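新闻稿
可即时发布

Nomitz猫头鹰飞行笼四月开放，六只仓鸮先住进去

Tlapale讯——大家好，我是Zyanya Solís，在Nomitz野生动物救助站负责对外联络，也负责接电话、贴海报，还有在同事忙不过来的时候去洗水槽。这份稿子本来该写得正经一点，我写了两遍正经的，自己读着都犯困，所以干脆用平常说话的口气写了，请各位编辑多包涵（要删要改都随意！）。

先说正事：我们盼了很久的猫头鹰飞行笼终于完工了，四月开始接待公众。地点就在Tlapale镇北边老果园后面那块坡地，从镇上的汽车站走过来要一刻钟，路有一段是碎石路，推婴儿车的朋友可以走东侧那条土路，平整些。

飞行笼是个长条形的大笼子，两头高中间矮，里面挂了粗细不一的栖木。救助站以前只有几个小隔间，受伤的猫头鹰养好了骨头，却没有地方练翅膀，最后总得送到很远的地方去做放归前的训练。路上颠簸不说，有的鸟一下车就不肯吃东西，要哄好几天。现在它们可以在自己熟悉的院子里练了，我们几个老员工看到第一只仓鸮从这头无声无息地飘到那头的时候，谁都没说话，Abundio把帽子摘下来又戴上，戴反了。

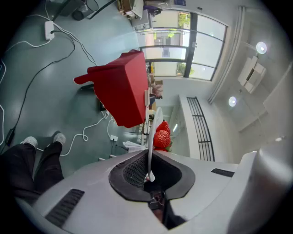 灰色手持夹爪近景。

第一批住进去的是六只仓鸮。它们是去年秋收时陆续送来的，有的是从谷仓顶上掉下来的，有的是在收割机前面的草丛里被农户发现的。其中年纪最小的那只刚来的时候只有拳头大，浑身白绒，脸还没长成心形，看上去像一团发脾气的棉花。我们叫它“豆渣”，登记本上当然只有编号，可是大家私下都这么叫，叫着叫着就改不了口了。

豆渣现在已经是个漂亮的大姑娘（兽医说是姑娘，我信兽医的），胸口有细细的斑点，飞得不算最好，落地的姿势倒是很神气。它会不会跟另外几只一起放归，要看接下来的捕食训练。我知道很多关心它的朋友想听到一个确切的日子，我也想听，可是这件事由它自己说了算。

负责训练的是我们的康复主管Abundio Ayala，他在站里的时间比谁都长。我请他为新闻稿说几句话，他想了半天，给我的是这么一段：“猫头鹰放归以前要学会三件事，听得准，抓得住，还有怕人。前两件它们自己会，第三件要靠我们忍住不去逗它们。”

这也顺便解释了参观的规矩。飞行笼外面修了一条木板观察廊，参观的朋友隔着一面有小窗的木墙看，鸟基本上看不见人。进廊之前请把手机调成静音，不要用闪光灯，也请不要学猫头鹰叫。最后这一条是专门写给我外甥的。

去年一整年

有记者朋友上次问我要数字，我当时手边没有，这回翻了登记本补上：去年救助站一共接收了1009只野生动物，鸟类占了大头，其次是刺猬、蝙蝠和各种各样的龟。春天最忙，学飞的雏鸟一窝一窝地送来，有些其实根本不用救，它们的爸爸妈妈就在旁边的树上急得直骂。

所以借这个机会再啰嗦一次。在地上看到羽毛已经长齐、会蹦会跳的小鸟，先退远一点，观察一阵子。附近有猫狗的话，把它放到旁边的灌木或者矮枝上就行，用手碰过也没有关系，亲鸟不会因为人的气味就不要它了。要是小鸟身上有伤，或者浑身光溜溜的、眼睛还没睁开，再给我们打电话。装它的纸盒子里垫块旧毛巾，盖子上戳几个洞，别喂水，别喂牛奶，更别喂面包。

猫头鹰的幼鸟尤其容易被误会。它们还不会飞的时候就爱从巢里爬出来，在树枝上晃来晃去，偶尔掉到地上，自己又能顺着树干爬回去。这个阶段它们的样子确实可怜巴巴的，我承认我第一次见到也想立刻抱回家。 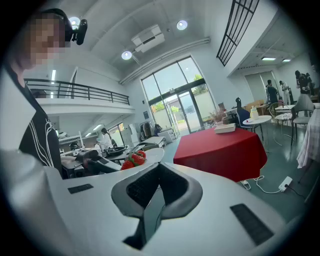

开放日都有什么

开放日那天上午十点开门，下午四点关门，中间每隔一阵子安排一场讲解，每场人数有限，到门口领号就好。讲解由兽医Iraís Zavala主讲，她会带上几根捡来的飞羽，让大家摸一摸羽毛边缘那排软软的梳齿，猫头鹰飞起来没有声音，靠的就是这个。小朋友可以拆食茧。食茧就是猫头鹰吃完老鼠以后吐出来的那一小团毛和骨头，都消过毒，用镊子慢慢拨，能拼出一整副小老鼠的骨架。听着有点吓人，可是每次做这个活动，最不肯走的都是家长。

我自己最推荐的是巢箱工作坊。过去几年里，附近的旧谷仓拆了不少，仓鸮找不到地方住，我们就教大家做木巢箱，做好了可以带走，也可以交给我们挂到愿意接收的农场去。做一个巢箱连听带敲要超过两个小时，请穿不怕脏的衣服来，锤子我们有，手套最好自带。年纪太小的孩子可以负责打磨和写名字。

农场主Soledad Zamudio是最早愿意挂巢箱的几位邻居之一。她家的第一只箱子空了整整两年，里面先是住了麻雀，后来住了一窝蜜蜂，去年春天才等来一对仓鸮。她在电话里跟我说：“我已经不抱希望了，有天晚上出去关水阀，听见箱子里像有人在撕布，吓得我水阀也没关就跑回来了。”那个撕布一样的声音就是雏鸟在讨吃的。如果您家附近晚上也有这种怪声音，恭喜您，请不要报警，给我们打电话！

吃的喝的方面，院子里有热茶、玉米饼和豆汤，都是邻居们自己做的，想吃甜的可以带点水果来和大家分。狗请留在家里，再乖的狗也请留在家里。停车位不多，骑车或者坐班车来最省心。

给豆渣和伙伴们起名字

说到名字，上个月我们在镇图书馆和学校里放了纸条箱，请大家给六只仓鸮起正式的名字，回收的时候把我们吓了一跳，一共有3248张纸条！我和同事在午饭桌上拆了好多天，桌上、椅子上、饭盒底下全是纸条。有人写了“雪糕”，有人写了“局长”，有一个小朋友把六只的名字全写成了自己妹妹的名字，还在旁边画了妹妹。还有一位没有署名的朋友写了满满一页信，讲他小时候跟爷爷在谷仓里看猫头鹰的事，信纸我们收在办公室里，想认领的话随时来。

最后入选的名字会在开放日下午公布，就在观察廊门口的那块黑板上。豆渣能不能继续叫豆渣，我已经悄悄去打听过了，他们不告诉我。
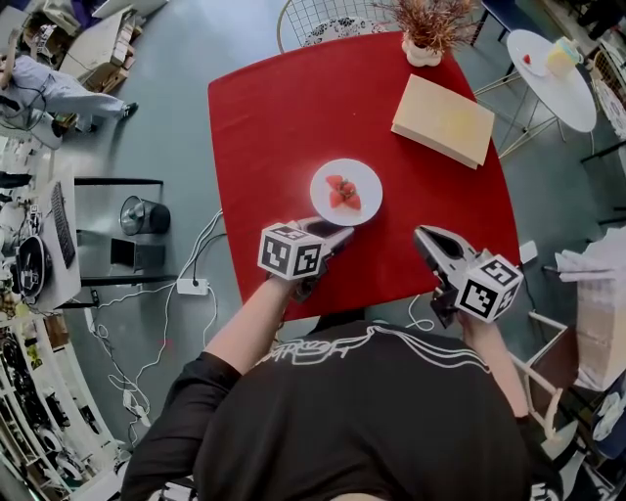 红桌布上的白盘子，盘里是切好的草莓。

感谢几位帮了大忙的朋友

飞行笼的图纸来自Brinthorpe救助中心。他们早些年建过一个类似的笼子，踩过的坑全都告诉了我们，比如转角的网一定要做成圆弧，比如栖木要能拆下来刷洗，再比如门要做两道，哪怕大家都嫌麻烦。中心的Helmi Kettunen专门过来待了几天，跟着我们一起拉网，手上磨出水泡也不吭声，走之前还把我们的工具墙重新排了一遍。现在我找不到螺丝刀了，但是墙真的很好看。

木料和运输由本地的Jetinow木材行赞助，他们的司机师傅把那几根最长的梁倒车送进窄巷子，邻居们都站在门口看，倒进去的时候大家鼓了掌。观察廊的地板是由两家邻居捐的旧板拼成的，颜色深浅不一，我觉得比新的耐看。

还缺些什么也一并说了吧：旧毛巾（不要带线圈的，爪子会勾住）、不漏水的大号收纳箱、园艺手套，还有愿意在春天值夜班接电话的人。值夜班其实不难，大部分电话都是问“我家屋顶上有个东西在叫”，您只要问清楚是什么样的叫声、从几点开始叫的，记下来，第二天早上Abundio会回电话。

媒体采访

想来拍摄飞行笼的媒体朋友，请提前和我约时间，最好是傍晚，那会儿鸟比较活跃，光线也好。观察廊里一次站不下太多人，摄像机可以架在第二个窗口旁边，三脚架请裹上布。Iraís和Abundio都可以接受采访，Abundio话少，建议多留一点时间，问到食茧他就停不下来了。

媒体联系人：Zyanya Solís，Nomitz野生动物救助站对外联络
来访地址：Tlapale镇北，老果园后坡
电话请打救助站总机，响久一点再挂，我可能在洗水槽。

（完）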